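# Open day at the Plisier workshop brings textile workers and robot builders together

June 1, 2018

The Plisier workshop opened its doors to the public yesterday for the first time after its move to the Mahmoudi building. The visitors came mostly from laundries, clothing shops and the two technical schools nearby, and 200 names were in the guest book before lunch. The organizers had prepared chairs for much fewer people, so many guests stood along the wall during the opening talk.

Golshifteh Parsa, head of the workshop, spoke for 20 minutes. She told the guests that her group works on one question only, how a machine can handle cloth. A metal part keeps its shape when it is picked up, she said, but a shirt has a new shape every time, and a program that was good for the first shirt can be quite useless for the second one. The group began this work in April of last year with kitchen towels and went over to T-shirts during the winter.

After the talk the guests were divided into small groups and taken to the demonstration tables. Each group stayed for one full round of work, from the laying out of a shirt to the folded result, and then had time for questions. The software that controls the arms was written in the workshop and has the name Jisel. It can be taught in two ways. A person can guide the arms through the folding by remote control, and the program learns from the recordings, or an engineer can write the steps by hand. Both ways were shown.

For the folding of a T-shirt two arms are used, one on each side of the table. The sleeves come first, because they decide how straight the sides will be. Then the lower part is brought up to the collar. Until now the group has recorded 1,547 folds, and the failed ones are kept also, as the program can learn from them. 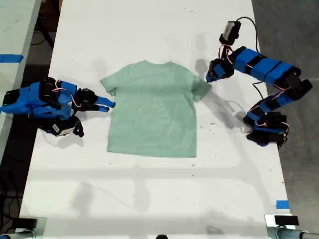 Mahnaz Pakzad was not sure that such a system will be useful soon in a small laundry. She said that in her experience the folding is the easy part of the day, and that the time is lost in sorting, in turning shirts the right way out and in looking for stains. "If a machine can take a wet shirt from a full basket and give it to me flat, then I will buy it," she said. "When it is already flat, I can fold it myself in a few seconds."

Parsa agreed with a part of this. She answered that picking one shirt from a pile is planned as the next step, and that the group started with flat shirts in order to have something it can measure. At present a person still lays each shirt on the table. She did not want to name a date for the next step, and she did not give a price for the system.

Other questions were more technical. Several students asked how the program notices that a gripper has taken two layers of cloth when it should take one. Farzad Bakhtiari, who showed the arms in the afternoon, explained that in most cases it does not notice at the moment of gripping, only later, when the shape of the shirt is not the expected one. A better solution is being tested together with Tarari, a maker of sensors, but it was not part of the program of the day.

Not every round went well. In one of the afternoon groups a sleeve slipped twice, and the operator stopped the arms and laid out the shirt again. The guests took this in good humor, and some of them stayed for the following group to see the complete fold.

For children there was a smaller table, where Pouran Ghasemi let them open and close a single gripper with a hand control and pick up pieces of felt. The line at this table was the longest in the building until closing time.

The workshop plans to hold the open day every year. Schools that wish to visit with a class can write to Fereshteh Naseri at the workshop office. Classes are received in the mornings only, and the visit is free of charge.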